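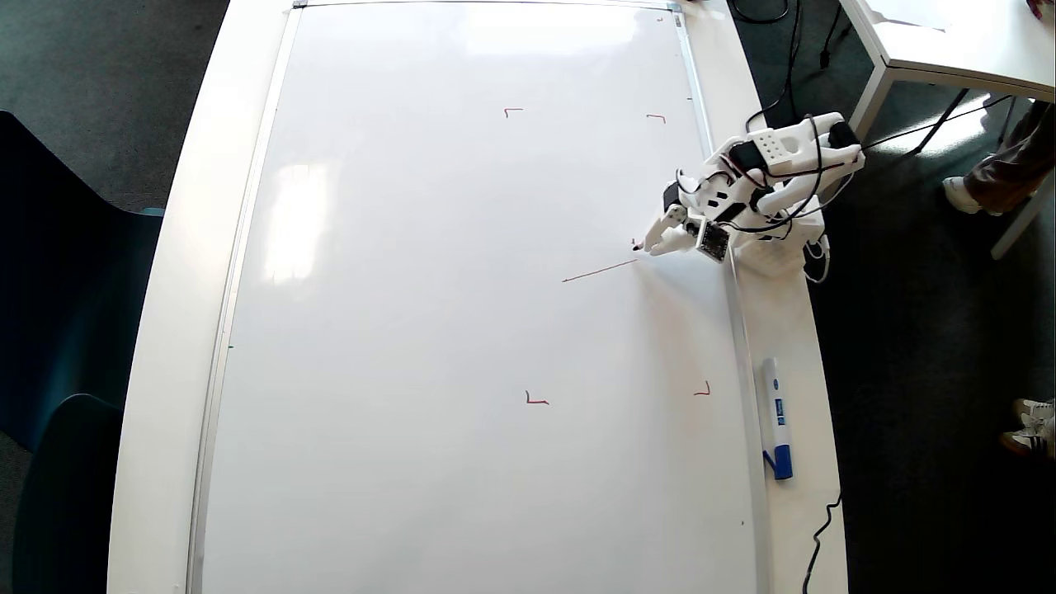
How short should a curator's statement be for a small group show?

Posted May 4, 2020 by mothandplaster

Hi all, first time putting a show together and I've tied myself in knots over the wall text. It's a group show at Zandenik, which is the old seed merchant's in Troltier if anyone knows it (lovely light upstairs, horrible stairs). There are two of us curating. We both come from making things, not from writing about them, and I think it shows.

The space has asked for a curator's statement and a short biography each. I wrote the statement over Easter and it has come out at 798 words. I was quite proud of it until I printed it and stuck it on the kitchen door and found that I couldn't be bothered to read it myself. My co-curator thinks we should keep the lot because it explains how the works link up, and the artists have already seen it and one of them asked for a copy for her website, so now I feel bad cutting it.

So what do people do? Is there a normal length? And do the biographies go on the wall or in a leaflet? The opening has been pushed back with everything being shut, so I've got time to get it right for once. Zandenik charge £50 to print and mount a text panel and I don't want to pay that twice.

hessianback

Cut it! I know it hurts. I do wall texts for a little museum and we stick to 100 words for an intro panel, and even then I watch people glance at the first line and wander off to look at the biggest thing in the room. People are standing up, they've got a coat over one arm and somebody's waiting for them.

What I do is write the long one first, same as you have, then put it away and tell a friend over the phone what the show is. Whatever I say in the first minute is usually the panel. Your long version isn't wasted, it can be the leaflet or go on the website, and your artist can have her copy, so everyone's happy. Watch out for words like "interrogates" and "liminal" as well. I've been guilty of both.

Type size matters too. Make it bigger than looks sensible on your screen, and hang it where someone in a wheelchair can read it. Pin up a plain paper version for a day before you pay for the mounted one, you'll find a spelling mistake, I always do.
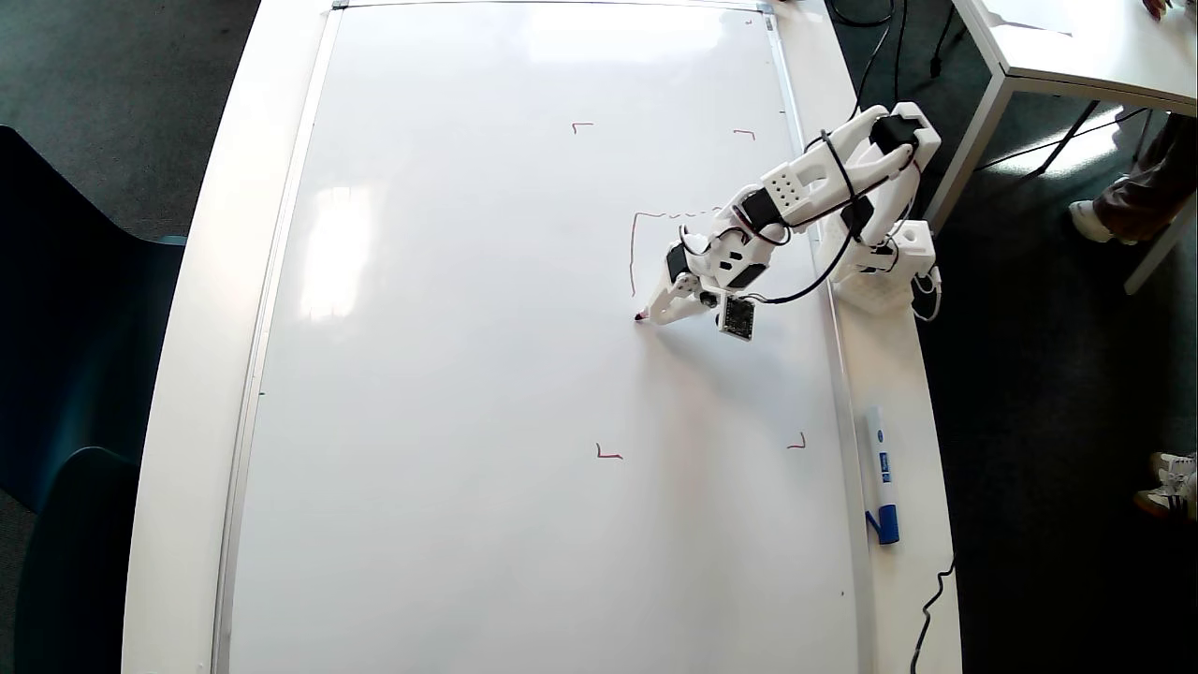 Whiteboard on the table

On the biographies, leaflet every time. Where you were born, where you studied if you want to, what you've put on before, done. If you haven't put anything on before then just say what you make. I wouldn't pad it out.

oldsaltglaze

Depends on the show

paperhinge

Bit of a different view from hessianback. I agree about the panel but I wouldn't be too scared of words if the work needs them. I went to a show at Skudar last April, all sound pieces and bits of card, and there was one tiny panel by the door and I hadn't a clue what I was listening to. I'd have happily read two pages. They had a bench and everything! So if there's somewhere to sit in your upstairs room, put a few copies of the long statement there and let people choose.

Also ask Zandenik whether you can supply your own panel. I got mine done at Andreadis, the sign shop by the bus station, and it was cheaper and they let me fix a comma on the day. Some places insist on using their own printer though, so check what you've signed.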